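Timestamps, tulips and a watchdog that was too polite

4 February 2021
By Tomás Abreu

The last post ended with the bimanual controller passing its simulation tests and failing on hardware. I have since found two faults, one mine and one in the way Statano merges its sensor streams. Notes follow, mostly so that I can find them again.

Statano is our recording and playback layer. Each arm runs its own joint controller, and Statano sits above both, reading joint states, gripper positions and depth frames and writing them to one log. The planner, Likia, reads from the same merged stream. Anything wrong in the merge is therefore wrong twice: once in the log and once in the motion.

The symptom was a disagreement between the arms. Given a target between the grippers, the left arm would settle and the right would keep making small corrections, a few millimetres each way, and never report that it had arrived. Gunhild Thygesen suspected the gains. I lowered them and the corrections became slower and larger, which pointed to delay in the loop.

A rigid block is a poor test for this, as the depth returns are clean and the planner hardly needs to replan. Flowers in clear glass are much worse. The glass returns partial depth or none, thin leaves come and go between frames, and the collision map changes shape while the arm is standing still. I wanted the map to be difficult, so we used tulips.

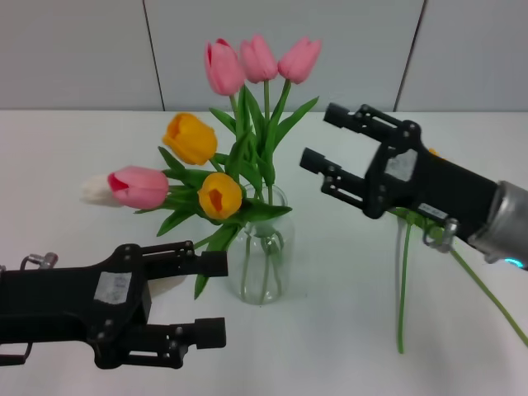
Likia rebuilds its collision map at every depth frame and checks the current trajectory against it. If the check fails, it replans from the joint state with the nearest timestamp. My assumption was that both arms stamped their joint states at the moment of reading. The left driver does. The right driver stamped them at the moment of publishing, after a queue with a depth of 4. Under light load the queue is empty and the two agree. Under replanning load it fills, and the right arm's "current" state is old by the time anyone uses it.

I logged both clocks side by side to confirm it. The worst offset in the run was 184 ms, far too much for a loop that is meant to close every 100 ms. The planner was starting each new trajectory from a position the arm had already left, and the controller then pulled it back. Hence the corrections.

The fix was small. The right driver now stamps on read, the queue keeps only the newest message, and Statano refuses to merge streams whose offset exceeds a set limit. Adanech Gebreyes wrote the refusal as a hard error. I had written it as a warning, and I had been scrolling past warnings for most of a week, so hers went in. 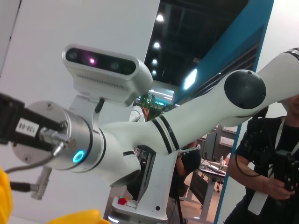
The second fault was in my watchdog. It was supposed to hold both arms if either one stopped reporting. It did hold them, but it sent the hold command through the same queue as ordinary motion, so the hold waited its turn behind stale setpoints. It now has its own channel and clears the setpoint buffer before it sends anything. I also removed the automatic resume. After a hold, the operator has to re-arm each side separately, which is tedious and will stay that way.

Depth filtering is still unresolved. Bezawit Demissie has a branch that keeps a voxel occupied for several frames after it was last seen. This stops leaves from blinking in and out of the map, but it also leaves a trail of occupied voxels behind anything that moves, including the grippers if the self-filter is slightly off. Ours is slightly off. The hand-eye calibration on the right arm needs redoing before I can judge her branch fairly.

Remaining items:

Redo the right calibration and compare it with the old transform.
Add the offset check to playback as well as recording.
Re-run the old logs through the new merge and mark the ones that fail.

The third will probably cost us some recordings. Version 2 of the log format stores both read and publish times, so at least the next set can be checked afterwards. The older files hold a single timestamp per message, and for the right arm it is the wrong one.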